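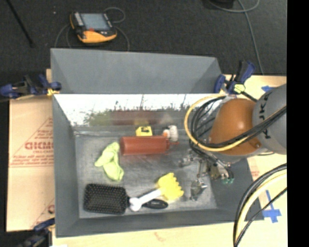

Geraghty abre un servicio de asesoramiento en capitulaciones matrimoniales y liquidación de gananciales para dueños de pequeñas empresas

2026-05-30. El despacho de derecho de familia Geraghty pone en marcha un servicio dirigido a matrimonios en los que uno de los cónyuges, o los dos, tienen participaciones en una sociedad o trabajan como autónomos. El servicio lleva el nombre de Kirelum y empezará a recibir consultas en junio en la oficina de Jornthorpe, con atención en español y en inglés.

Kirelum se ocupa de una situación frecuente en el despacho: parejas que llevan años casadas en régimen de gananciales, que han montado un negocio durante el matrimonio y que quieren ordenar la propiedad de ese negocio sin separarse. También atiende a quienes ya han iniciado un divorcio y no se ponen de acuerdo sobre el valor de las participaciones.

El trabajo se organiza en tres fases. En la primera, el despacho reúne la documentación: escrituras, estatutos, cuentas anuales, préstamos avalados por el matrimonio y, si existen, pactos entre socios. En la segunda se prepara un inventario de bienes privativos y comunes, con indicación de las partidas dudosas. La tercera consiste en redactar el acuerdo y acompañar a la pareja a la notaría, o en preparar la propuesta de liquidación cuando hay un procedimiento abierto.

La valoración de las empresas se encarga a Gromitard, una firma de peritos contables independiente del despacho. Gromitard emite su informe a partir de las cuentas de los últimos ejercicios y visita el local o el taller cuando el cliente lo solicita. El coste del informe se presupuesta aparte y se comunica por escrito antes de aceptar el encargo.

Qué incluye el servicio

La primera entrevista dura una hora y cuesta 100 euros, que se descuentan de los honorarios si la pareja decide seguir adelante. Pueden acudir los dos cónyuges juntos o uno solo. Si acuden juntos y durante el trabajo aparece un conflicto de intereses, Geraghty deja de representar a ambos y les facilita la documentación reunida hasta ese momento para que cada uno la lleve a su propio abogado.

Geraghty ha preparado una guía de 25 páginas que se entrega en esa primera entrevista. Explica las diferencias entre gananciales, separación de bienes y participación, lo que ocurre con las deudas anteriores al cambio de régimen y los trámites de inscripción en el Registro Civil y, cuando procede, en el Registro Mercantil. La guía trata además el caso de las empresas familiares en las que intervienen padres o hermanos de uno de los cónyuges – una de las consultas que más tiempo ocupa, según el despacho.

«Muchas parejas piensan que cambiar de régimen económico es el paso previo al divorcio y por eso no preguntan», señalan desde Geraghty. «En la mayoría de los encargos que llevamos se trata de un matrimonio que quiere pedir un crédito para el negocio y prefiere saber antes qué bienes responden de él».

El despacho recuerda que el cambio de régimen no perjudica los derechos que ya hubieran adquirido terceros. Un acreedor anterior conserva su posición aunque los bienes pasen después a nombre del otro cónyuge, de modo que las capitulaciones no sirven para apartar patrimonio de una deuda existente. Los encargos con ese fin no se aceptan.

Calendario y citas

Durante junio, Kirelum ofrecerá 13 citas de primera entrevista, que se asignarán por orden de solicitud. Las parejas que no obtengan plaza pasarán a una lista para el mes siguiente. Las entrevistas se celebran en la oficina de Jornthorpe o por videollamada – en este segundo caso, los documentos deben enviarse con antelación a través del área de clientes.

Conviene llevar a la cita el certificado de matrimonio, las capitulaciones anteriores si las hubiera, la última declaración de la renta y la escritura de constitución de la sociedad. Los autónomos pueden sustituir esta última por el alta censal.

Sobre Geraghty

Geraghty es un despacho dedicado al derecho de familia y sucesiones. Trabaja en divorcios de mutuo acuerdo y contenciosos, custodia y pensiones, herencias y regímenes económicos del matrimonio.

Las solicitudes de cita y las consultas de prensa se atienden en la recepción de la oficina de Jornthorpe y mediante el formulario de contacto de la página web del despacho.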